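**Sunday, late afternoon, bench by the window**

Back to the lip tint today, the brick one, and I'm so glad I gave it a night's rest before judging it! Fresh off the hot plate it looked muddy and I very nearly tossed the lot, but this morning it had settled into a lovely warm red-brown, close to what we liked in the Demmont sampler (only softer, and a good deal less sticky).

Made 3 small pots, all with the same wax. Pot 2 got the extra castor oil and it's my favorite by far. It slides on nicely and doesn't pool in the corners of the mouth, which was my big gripe with the January batch. Total weight 183 g, a little under what I'd planned, as I left a fair smear of it on the spatula and the sides of the beaker.

Wore pot 2 through lunch, soup and all. Most of it stayed put, though the middle of the lower lip faded first, as it always does on me. Next time I'd like to try the finer Igwe pigment and stir it longer before pouring. 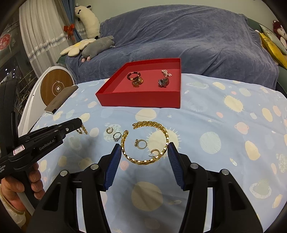 Sunil Dewan thinks the shade leans too orange on him by evening and wants a drop more blue in the next pour, and he may well be right, he has a better eye for undertones than I do. Will mix it his way on a small scale before touching the Gendura base. Need more lidded pots too.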